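Grunora Research Record System

Grunora is a shared record system for research groups that need to keep methods, raw readings and later corrections in one place. It is made by Redcombe and supplied either as software for an existing server or ready installed on the Stillstead rack unit.

How records work

Each entry receives a fixed number when it is saved. Entries cannot be overwritten. A correction is stored as a new entry linked to the old one, and both stay visible to anyone with reading rights. Failed runs are kept under the same rules as successful ones and appear in search results by default. This can be switched off per user but not per project.

A method can be copied from one project to another. The copy keeps a link to its source, so a change to the original shows up as a notice in the copy. The notice must be accepted or declined by a named person before the method is used again.

Specification

User roles: 9
Export formats: 19
Entries supplied in the practice archive: 3,257
Maximum linked entries per method: 1,497
Interface languages: English, French, Italian, Korean
Sign-in: local accounts or the institution's own directory
Backup: nightly, to a second disk or a network address

Moving from older systems

Spreadsheets and plain text notebooks can be brought in with the Rangel import tool. Dates are kept as written in the source file and are not converted. Scanned pages are stored as attachments, and their contents are not searchable. Sandrine Hamel handles import questions and In-ho Kwon handles server set-up.

The next release is planned for August. Existing licences cover it without further charge, and the rack unit needs a restart after the update. 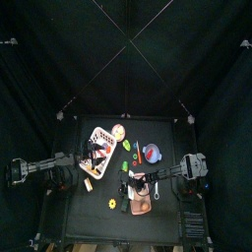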